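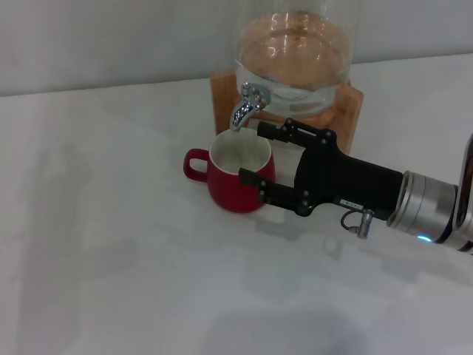 A glass drink dispenser and a mug on a white table.

Daltia is working on a second version of its smart ring, and it may be shown before the end of the year, according to a report published on September 26, 2021 by the newsletter Bjarnason. The company has not confirmed the product. It has also not denied it, and a spokesperson told us only that Daltia "does not discuss future plans."

The first ring came out in May and received mixed reviews. People liked the size and the low weight, but many complained that the battery was empty after two days, and that the sleep tracking often confused reading in bed with sleeping. A software update in the summer made the second problem smaller. The battery stayed the same.

The new model, which is called Basach inside the company, is said to have a battery life of 7 days. Bjarnason writes that Daltia reached this number with a slower display light and a new chip that wakes up only when the hand moves. The newsletter has seen a parts list but no finished ring, so the number should be taken with some care. Companies usually measure battery life with most functions turned off.

The report also mentions a skin temperature sensor and support for payments. Payments were promised for the first ring too, and then removed from the product page a few weeks before the sale started. If they come this time, they will probably work in four countries at first. The names of the countries are not in the report.

One more change is the sizing. The current ring is sold in six sizes, and buyers must order a plastic sizing kit before they can place the real order. Daltia wants to offer more sizes and let people measure the finger with the phone camera. I tried a similar function from another maker last winter and it gave me two different results for the same finger, so I hope the kit will remain available for those who prefer it.

Fitriani Pangaribuan, an analyst who follows small wearables, thinks the timing makes sense. "The first ring was sold mostly to people who already own a watch and wanted something for the night," she wrote to us in an email. "For the second one they need buyers who don't have a watch. A week of battery is a good argument for these people, but the price must also go down." She expects that Daltia will keep the old model in the shop at a lower price for some months.

There is also the question of Daltton, the main competitor, which is based in the same city and hired 18 engineers from Daltia over the last year. Daltton has shown a ring to partners in private meetings, but it has not given a date to the public. Its ring is thicker, and charges in 30 minutes.

No price for the new Daltia ring was given in the report. We have asked the company if owners of the first model will get a discount, and we will update this article when we receive an answer.

Recent news
Daltton app now exports heart rate data to a spreadsheet
Smart glasses: what is still missing
How to clean a silicone watch band
Fitness trackers for children, compared
Older watches lose support for voice replies

This website uses cookies to remember your settings and to count visits. By continuing to read, you agree to our cookie policy.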